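Packing room gallery - May

Quick page, pictures first and words when I get to them. Rirkida packs up household starter boxes for people moving into a first flat or moving again with not much, and May is when it all lands on us at once. We got 2,529 things through the room this time, from teaspoons up. Most came from the Montecinos clearance, the rest from the drop-off at Wunska. Captions are mine, so blame me. If I've got something wrong tell Elvira Llanos at the desk, she's keeping a list and will pass it on.

Order is more or less the order things move through the room. More or less.

The door, 7 in the morning
Boxes already stacked outside. Please ring next time, we do have a bell. Some of the cardboard had gone soft at the bottom and had to be carried like a baby.

Long table, before
Table cleared and wiped, tape guns out, tea on the windowsill where it can't get knocked over. It got knocked over.

Long table, an hour later
Can't see the table.

Montecinos, first load
Kitchen stuff mainly. Pans inside pans inside pans, lids in a separate sack with no clue which goes with what. Rhonda Bergeron did the matching and only two lids were left without a home by lunch.

Mugs
Always mugs. We have enough mugs. If you are reading this and thinking of bringing mugs, could you bring tea towels.

Cutlery, sorted
Rhonda's system, forks one way and spoons the other so you can grab a set with your eyes shut. Four of each in a roll of kitchen paper, elastic band round the middle. Knives go in a card sleeve, and the sleeve gets a red cross on the end.

Labels
800 printed, and the first sheets came out with the second line missing. Wrote those in by hand - sorry about the handwriting on the early boxes, some of it is mine and some of it is worse.

Bedding corner
Single duvets on the left, doubles on the right, anything without a label goes to be measured. There's a broom handle with marks on it for that. Pillows we only take new and still in the bag.

Curtains
Lovely stuff from an old hotel job, lined and heavy, and no hooks at all. Anybody got hooks?? Any sort, we will sort them.

Shelf end, bathroom things
Soap dishes, toothbrush mugs (see above re mugs), bath mats rolled and tied. Mats look much neater tied with string than taped, and the tape pulled the pile off one of them.

Plates waiting for paper
Newspaper ran out just after ten and we were on to old Meltine catalogues for the rest of the day. Good thick pages. If your plates arrived wrapped in garden chairs, now you know.

Glasses
One broken all day. One! And that was the one I was holding.

Boxes, three sizes
Small for anything heavy, I will keep saying it. Large box full of plates = bottom on the floor and plates on your foot. Medium for nearly everything else, large for bedding and lampshades.

The heavy box
Somebody put all the baking trays and a set of scales in a large. Took two of us to shift it a yard and then we unpacked it anyway.

Tea break
Elvira's lemon cake, or where it was.

Odds and ends
The bit I like best and everyone else avoids. Small items that dont belong to a room yet - brushes, pegs, hooks (never curtain hooks), bottle openers, things with a handle and no name. They go in the bins and get picked over a bit at a time, and whatever can go in a starter box goes in a starter box. 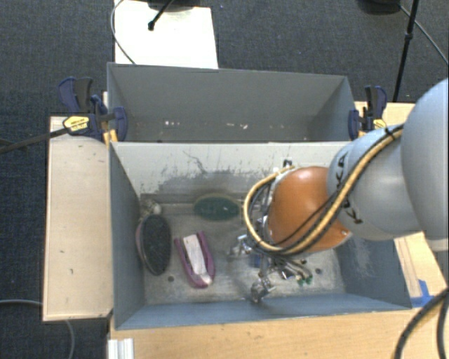

Odds and ends again, further along. Sorting small things is slow and there's no clever way round it, you look at each one and decide. We like two bins pushed up long side to long side so nothing drops down a gap. The front one has had a hard life, look at the scuffs all along the back wall of it, and the floor's worn paler too. Black brush still in there next to something purple. Brushes always get a place, every starter box wants one and they're the thing people forget to give us. Watch the small holes in the bottom of that bin if you're on screws or picture pins, use a tub instead.

Pegs
Bagged in tens, wooden and plastic mixed. I was told off for wanting to match the colours.

Bits bag
Every starter box gets one: a few pegs, a bottle opener if we've got it, a sponge, a brush, a couple of cup hooks. Sounds like nothing, but it's the stuff you miss on the first night in a new place and all the shops shut.

Checking off
Two people on every box, one reads the list and one points. Sounds daft, works. Tick goes on the lid, not the side, the sides get covered up when they are stacked.

Stacked for Wunska
Highest stack is four boxes and please leave it at four. Fifth one went on while I was on the phone and came off again sharpish.

Van, first run
Small boxes in first against the bulkhead, bedding down the sides to stop things sliding, lampshades last and on top. Rhonda drove.

Van, second run
Same again with rain.

Floor at the end
Swept twice. Still finding rubber bands.

Leftovers shelf
Free to anyone, come in before 4 and help yourself. A fondue set, jigsaw (says complete on the lid, I wouldn't swear to it), some single saucers and yes, mugs.

More pictures to go up when I've got them off the other phone. Still wanted for the next lot: tea towels, curtain hooks, washing-up brushes, small strong boxes, parcel tape. Bring them to the side door and ring the bell.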